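Section 4. Setting up your team, your pledge page and your check-in table

Welcome back, captains! If you have made it this far, you have already signed your team up for the Rellport Relay and received your captain's login by email. This section takes you from that first login to the morning of the walk. It looks long, but most captains get through steps 1 to 9 in one evening with a cup of tea, and you can stop anywhere and pick it up again later – the Nillodness site saves your work every time you press Next.

Last updated 11 Nov 2020. If you printed an older copy, please recycle it, as the cash rules in 4.3 have changed.

4.1 Your team page

1. Go to the Nillodness sign-in page and enter your captain's email and the passcode from your welcome letter. The passcode is not case-sensitive, but it does mind spaces, so watch out for one sneaking in at the end when you copy and paste.

2. Choose "My Team" and type your team name. You have 30 days to change your mind. After that the name goes to the bib printer and we are stuck with it, spelling mistakes and all.

3. Add a few lines about why you are walking. It doesn't need to be polished. Last time Inger Bergmann wrote two sentences about her nephew and his long stays on the children's kidney ward, and her page raised $1,072 before she had even asked her own office. People like to hear from you in your own words.

4. Set a team goal. The page suggests $400, which is a comfortable number for a first-time team. You can raise it later as often as you like (and please do!), but you can't lower it once the first pledge has come in.

5. Press Next, then "Invite walkers." Each walker gets their own link. Walkers under 16 need a parent or guardian to open the link and sign the form for them.

Note: If one of your walkers is in treatment or is recovering from it, tick "Rest stops" beside their name. They will get a map with the benches and the short-cut loop marked, and they are welcome to walk as little or as much of the course as they feel up to. A walker who does one lap gets the same medal as everybody else.

4.2 Your pledge page

6. Open "Pledges" and decide between a flat gift, a gift per lap, or both. Grandparents tend to love the per-lap kind. Do warn them if your youngest is a fast one – Gitau Kinyua's daughters ran theirs, and his mother has been teasing him about the bill ever since.

7. Put in a highest amount for any per-lap pledge. The page will ask the donor as well, but donors skip that box surprisingly often, and it is much nicer to sort it out now than to telephone someone in December.

8. Turn on "Thank-you notes." The first note is already written for you and you are free to change it. Please leave the last line alone, where the receipt number is filled in, or your donors won't get a proper receipt.

9. Press Publish. Your page should appear in the list within an hour or so. If it is still missing the next morning, sign out, sign in again and look at the top of the page for an orange banner. Nine times out of ten it means that a guardian form is waiting to be signed.

Caution: Do not share your captain's link on social media. Share the team link, the one with the little walking shoe beside it. The captain's link opens your walkers' phone numbers and emergency contacts to anyone who presses it. If you have already posted it somewhere, don't be embarrassed, just take it down and write to Deolinda Pinheiro at the help desk, who will give you a new one.

4.3 Your check-in table

Every team looks after its own check-in table for the first part of the morning, and this is the bit that new captains worry about the most. There is very little to it, I promise. You can bring a table from home or ask for one of ours by writing "table please" in the comments box under step 5. Any steady table will do, round or square, so long as two people can stand behind it comfortably and it isn't too heavy for you to carry from the parking lot.
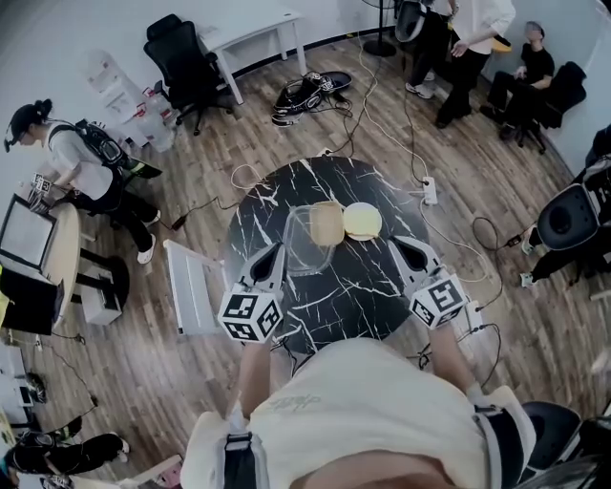 Figure 4-2. Round table with a black marble pattern.

10. Collect your captain's envelope from the Chege Pavilion when you arrive. Inside are your walker list, your bibs, safety pins, a pen and a sealed cash pouch. Check the team name on the front before you leave the counter, as we have had two teams called the Happy Feet for three years running.

11. Place the walker list where you can write on it easily and keep something on top of it. The pavilion stands on a rise and it does get breezy up there.

12. As each walker arrives, tick the name, hand over the bib and ask whether the emergency contact is still right. Please ask every single person, even your own sister.

13. If somebody gives you cash, count it together with them, write the amount and the donor's name on a yellow slip, and let them keep the top half. The bottom half goes in the pouch with the money.

Caution: Never leave the cash pouch at the table by itself, even for a minute. If you need to step away, hand it to your second captain or walk it over to Kamarul Tuhumury at the pavilion counter. A pouch holds up to 337 folded slips, which is plenty, so please don't start a second one in a sandwich bag.

14. When the first horn sounds, close the pouch, sign across the seal with your second captain and carry it to the counter. You will get a receipt with the pouch number on it. Take a photo of that receipt! It is small and pale, and it is fond of getting lost in coat pockets.

15. Leave the unused bibs in the envelope and hand them in with the pouch. Late walkers can then pick theirs up at the counter and join in at any lap.

4.4 If the totals don't match

Cash is entered by hand, so your team page will show only the online pledges for a few days. One of last season's teams, the Gulten Street Striders, wrote to us quite upset on the Monday-morning sort of principle that the worst must have happened, and by the end of the week their page had climbed to $1,717, every dollar accounted for. So give it five working days first.

If the number still looks wrong after that, have your receipt photo ready and write to Kastriot Mujić, who looks after the books. Put your team name and pouch number in the subject line. He will go through the slips with you one at a time if that is what it takes.

Go on to Section 5 for the course map, parking and what to do if it rains.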